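The baking contest "Pumphrey's Kitchen" is packing its aprons for the seaside town of Bruvmont, where Season 3 starts filming in June, and the folks there could hardly be more pleased about it! 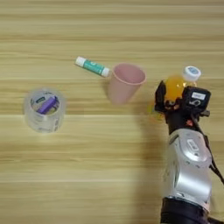
Ghazala Tarar wrote in to say she'll miss the old Stison set terribly, but she'd watch those bakers in a parking lot if it came to that.

More than 2,000 hopefuls applied this time (double the 1,000 who tried out last year), and the lucky ones will be cooking in the old ferry hall, with the harbor right outside the windows.

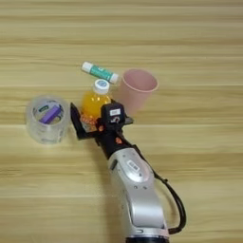 Host Tiburcio Figueroa is staying on, of course, and so is the dreaded midnight pastry round.
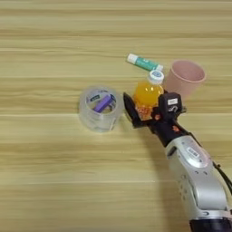

The first three episodes will stream together on Flarkonel this fall, with the rest following weekly.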